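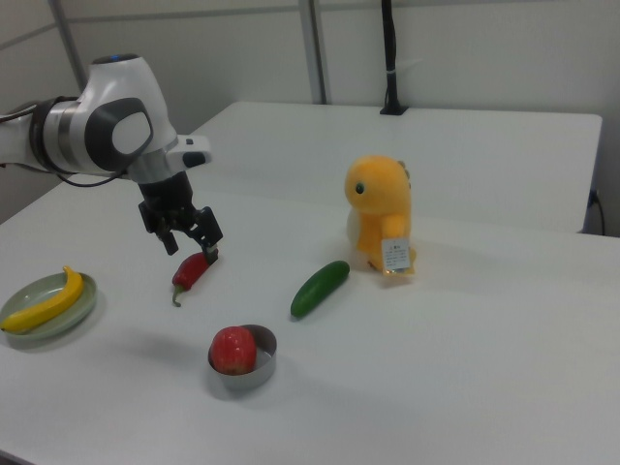 Notes from the Play Kitchen

Edith Mamani has asked me to write a few words on pretend food, on the grounds that I complained about it at the last meeting and she keeps a list of people who complain.

The Wedari toy library owns 202 pieces of it. I know this from the spring sort, dated 26/04/2018, which is taped inside the cupboard door and was accurate for one afternoon. Since then the fruit has wandered into the train box, the vegetables have joined the dress-up hats, and a slice of cake was returned in August by a family who had borrowed a drum.

So we are trying bags. Each bag holds five pieces of food, something to put them in, and one guest to eat them. The guest was Edith's idea. A child who won't play shop will very often feed a dinosaur, and a dinosaur doesn't mind being offered a whole cucumber. Bears are also available, but go out first, so please don't set your heart on one.

A word on quality. The good vegetables look so convincing that my own mother put a pepper in her handbag for supper. The cheap ones look like nothing that ever grew, and the children like them just as well. We still have half a crate of these, bought from Forkik before my time, including an item that has been checked out as an eggplant, a whale and a shoe. If you know which it is, please keep it to yourself, as the label has now been changed three times and we're out of labels.

Plates and bowls are a separate matter. The plastic plates survive everything. Steel bowls survive everything too, and let the whole building know about it. Parents in apartments may ask for a bag without one and we will understand completely. Parents who have asked for the drum can work something out between themselves.

Cleaning: warm water, a little dish soap, a cloth, and leave it all out to dry before it goes back in the bag. Plush guests get a damp cloth only. Please do not put the fruit in the dishwasher. Mr. Karagiannis did this with a bunch of grapes and has been very decent about it, but the grapes are now one grape.

Borrowing is for 15 days, same as the puzzles. Late bags pay the usual fine, which goes toward replacing the bananas. We lose more bananas than anything else in the collection – I assume they are being used as telephones in homes all over Fliswood – and we would like some back, no questions asked. There is a basket by the door.

Real food should not be returned in the bags. I would have thought this could go without saying until I opened one last week and found a clementine, which was very realistic and then wasn't.

Bags can be picked up at the front desk whenever we're open. Ask for Edith if you want to choose your guest. If you have a complaint, ask for her anyway, and bring a pen, as you will be writing the next one of these.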